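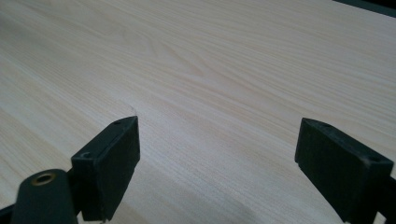 The table in the back room, pale all the way across.

The Table
By Macarena Farías
November 2025

Print | E-mail this story

Tadeo Gallardo bought the table in July, before he had a chair to go with it. He ate standing up for three weeks. The lease said he could paint the walls but he never did, and the table was the only thing in the back room he had picked out himself.

His sister Javiera came by on a Sunday with a bag of oranges.

"It's very plain," she said.

"It has a grain."

She bent down to look. The lines started close together at one corner and spread as they crossed the top. Near the middle they bent into an arch, one loop inside another, and then went straight again.

"It isn't real wood," Javiera said.

"I know that."

She ran her thumb along it anyway. Their father had kept a table in the shop where he fixed radios, and that one had been real, with burns in it from the iron and a deep cut nobody would own up to. After the funeral Octavio Troncoso offered 30 dollars for it and their mother took the money the same afternoon. Tadeo was eleven. He had done his homework at the end of that table every day after school, with his books pushed up against the radios.

"Do you remember what he used to say when we put cups on it?" Javiera asked.

"He didn't say anything. He moved the cups."

She laughed. Then she took the oranges out of the bag and set them on the table, and he waited a minute before he put them in a bowl.

When she had gone he wiped the top down with a damp cloth, going with the lines. There was a faint mark across the grain, thin as a crease. He rubbed at it. He wet the cloth again and rubbed harder, and then he got down with his cheek near the surface to see whether it was a scratch or only the light. From there he couldn't find it at all.

He stood up and it was back.

The phone rang in the kitchen. It was Javiera, calling from the bus.

"Octavio still has it," she said. "I asked him last year. I didn't know if I should tell you."

Tadeo looked through the doorway at the table.

"Does he use it?" he said.

Contact the editors | © Drutosgate | Back to top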